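Subject: Re: [mendwood-support] Lymphoedema sleeves and getting refitted
From: Ellcombe group

On the list last night, a member from Stulwood wrote:

> I finished radiotherapy in March and was given two sleeves by the
> hospital. One of them has gone slack at the top and rolls down by
> lunchtime. I rang the ward and they said I was discharged from them
> and to ask my GP. The GP receptionist said to ask the hospital.
> Does anyone know who does the fitting now? Also is it worth going
> to the Garrido evening if I am not really a group person?
>
> My arm is not bad at the moment, just heavy by the evening.

I had the same runaround last year, so I will put down what worked for me and others can correct anything that has changed.

The ward does not do refitting once you are discharged, and the surgery does not measure arms. The people you want are the lymphoedema clinic, who are separate from both. You can't ring them up cold the first time, you need a referral, but your breast care nurse can make it even if you have not spoken to her for months. Her number should be on the back of the yellow card you were given before surgery. If you have lost the card, ask the main switchboard for the breast care nurses by that name. If you ask for "oncology" you end up back on the ward.

When you leave a message, say that the sleeve is rolling down. Mine did that and I was told to stop wearing it until I had been measured again, as a rolled edge can make a tight band round the arm. I am not a nurse, so please ask yours about that part when she rings back, and don't wait for the clinic appointment to do it.

Take both sleeves with you when you go, including the bad one. They looked at where mine had worn and gave me a different top band. The measuring itself is a tape measure at several points up both arms and a few questions. I was out before my parking ran out.

On washing – I was putting mine through with the towels, which did it no good at all. The leaflet with mine says a mild soap, no fabric softener and dry it flat away from the radiator. I now wear one and wash one and it has kept its stretch much better.

As for the Garrido evening, it is not very groupy. It is in the side room at the Garrido centre, starting at 7pm, and people come and go. There is usually a table of leaflets and someone from the clinic for the first half. You can sit at the back and go home at the break, and several of us do. There is no going round the circle saying your name. The charge is £2 towards the tea.

The other thing that meets is the walking group, which might suit you better if you don't like sitting in a room. We go at the pace of whoever is slowest and turn back when somebody wants to. 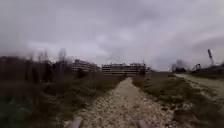
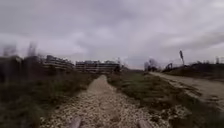
We meet at the Ellcombe car park at the top end, by the recycling bins. The bottom car park is nearer on the map but it floods and the height barrier is often locked. If you are coming by bus, get off at the stop after the garage and walk back, it is only 300 yards. Wear your sleeve if you have been told to wear it for exercise. I was, but one of the others was told something different, so again check with whoever fits you.

A couple of bits of list business while I am writing.

The Mendwood fund has paid the deposit on the hall for the spring sale. We still need people for the cake table and for clearing up, and I would sooner have five people for an hour each than two people stuck there all afternoon, which is what happened last time. Reply to me and not to the whole list, please. We have just over 200 addresses on here now and some of them get every message on their phones.

The drain bag sewing is carrying on. We have plenty of fabric but are short of cord for the shoulder straps. If you have any cotton cord or wide tape at home, hand it in at the Garrido desk marked for sewing. The hospital has asked that all bags be washed at 60 before they are handed over and that nobody uses a scented powder, so if you can't wash them yourself, say so and leave them unwashed in a separate carrier.

To go back to the original question, if the nurse can't get you seen within a few weeks, ask whether you can have the Stulwood outreach clinic instead. It does not run every week but I believe it still takes people from this side. If somebody has been there lately, could they let us know whether it has moved? I was told it was going upstairs – the lift there is very small and one of our members uses a wide chair.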